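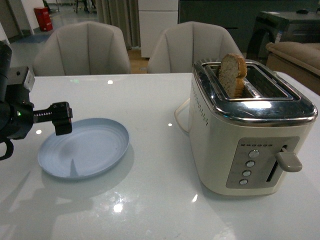
Miroslava Kobzar asked under my last post whether the Rarkau's battery figure is gross or usable. It is usable. The gross figure sits only in the workshop manual, on page 1667, and the dealer in Plellow had never looked it up.

I have now logged nine charges on the home unit – three of them from below a fifth full.

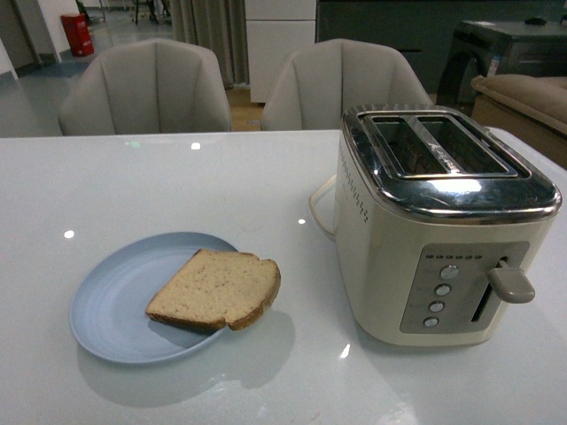

Hanna Lysenko writes that her car slows its charging well before the top, and wonders if mine does too. It does, on a rapid charger. At home the rate is too low for the taper to show.
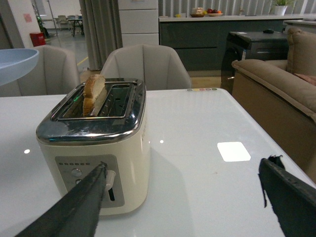
Toaster, one slice in.

Cable losses are next. I shall read the meter at the wall and the car's own display at the same minute, then repeat it in April with the Pirzada cable.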